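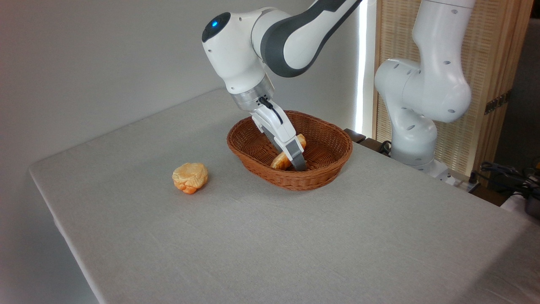 Bread roll in the wicker basket, light gray linen cloth.

Support / Closed tickets / Kitchen printing
Subject: Bread and cold station printer drops orders during dinner
Site: Marwood dining room and kitchen
Product: Zomix order terminals, kitchen printing
Opened: Thu 5 October
Priority: High, lowered to Normal after workaround
Status: Closed

Reported problem

Orders sent from the dining room terminals don't always print at the bread and cold station. The hot line printer gets its half of the same order with no trouble. Servers find out when a table asks where the bread is. The terminal shows the order as sent and gives no error. It happens at dinner and almost never at lunch.

The site restarted the printer and the terminals before calling. Printing was fine for the rest of that lunch and failed again the same evening.

Entry 1, Wayne Rowbotham

Called the site and went over the basics with the kitchen manager. Paper is loaded the right way up, the cover latches, and the error light is off. Self test prints clean. Test page from the manager terminal prints at once.

Checked routing in the back office. Bread, salads, and cold appetizers all go to the cold printer. Nothing is assigned to two printers and nothing is unassigned. The menu was changed in August, when bread service went from automatic to on request, so I looked for items left pointing at the old group. There was one, the gluten free roll, still going to a group with no printer. Moved it to cold. This would explain a missing gluten free roll but not the rest of what they're seeing.

Asked the site to keep the server copies of any order that doesn't print and write the time on each one.

Entry 2, Wayne Rowbotham

Site sent the server copies from dinner. Compared them with the print log. The log has 29 jobs marked "sent, no reply" for the cold printer and none for the hot line. All of the copies match a line in the log, so these are being lost after they leave the terminal. The menu setup is not the cause.

The failures come in bunches. There will be a run of them, then a gap where everything prints. The order size makes no difference. A single side of bread fails as easily as a full table.

Raised the printer reply timeout from the default to 4,000 ms to see if the printer is only slow. Left retry off for now so the log stays easy to read.

Reply from site

Same thing tonight. Maybe a little worse. We have a runner walking the bread orders back by hand. Also the beep on the hot line printer is louder than it used to be, can that be turned down?

Entry 3, Wayne Rowbotham

Longer timeout made no difference, so the printer isn't slow, it's unreachable. Put the timeout back to the default.

Beep volume: Printers, Hot line, Alert tone, set to Low. The change takes effect after the next job.

Set up a continuous ping to the cold printer from the manager terminal and left it running through dinner. Replies are steady all afternoon. After doors open they start to drop out, several in a row, then come back. The hot line printer was pinged the same way and lost none.

Both printers have fixed addresses and there is no conflict that I can find. I had the site unplug the cold printer and pinged its address again to be sure nothing else was answering. Nothing was.

Opened a case with Moriarty, who look after the network at this site, and asked for the switch port counters.

Reply from Moriarty

Cold station port shows 1,580 receive errors since the counters were last cleared. Hot line port shows zero. The port is also dropping to the lower speed and coming back up several times an evening. We'd look at the cable or the printer's network card. The switch is healthy. We have cleared the counters so you can start fresh.

Entry 4, Wayne Rowbotham

Swapped the two printers with the site on the phone. Cold printer moved to the hot line, hot line printer moved to the cold station, addresses changed to match. If the fault followed the printer it would now be on the hot line. It stayed at the cold station, so the printer and its network card are good. Swapped them back before service.

Asked Moriarty to move the cold station to a spare port on the switch. Errors moved with the cable. That leaves the cable run.

Workaround until the cable is replaced: turned on Backup printer for the cold station, with the hot line as the backup. If the cold printer doesn't answer, the job prints at the hot line with COLD in large type at the top. Tested by unplugging the cold printer and sending a roll and a side salad. Both came out at the hot line, marked correctly. Priority lowered to Normal.

Reply from site

Backup is working. The hot line cooks are not thrilled about it but nothing got missed. When is the cable being done?

Entry 5, Wayne Rowbotham

Site visit with the Moriarty technician. The cable leaves the network closet, goes above the ceiling, and comes down behind the reach-in cooler at the cold station. Above the ceiling it was tied along the power feed for the heat lamps, which are switched on for dinner only. At the cooler end the jacket was crushed where the cabinet had been pushed back against the wall. Either one could cause this and I did not try to separate them.

Pulled a new 50 foot shielded cable on a different path, clear of the heat lamp feed, and brought it down inside the conduit on the side wall. Old cable disconnected at both ends and tagged. Turned the heat lamps on and sent test orders with the cooler running. No errors on the port.

The Tukgate label printer in the pastry area is on its own run and was not touched.

Entry 6, Wayne Rowbotham

Checked the print log after the weekend. No "sent, no reply" lines for either printer. Moriarty confirms the port has stayed at full speed with no errors. Backup printer left on at the site's request.

Resolution: Damaged network cable to cold station replaced and rerouted. Routing corrected for gluten free roll.

Reply from site

All good here. Please close. The beep is fine now too.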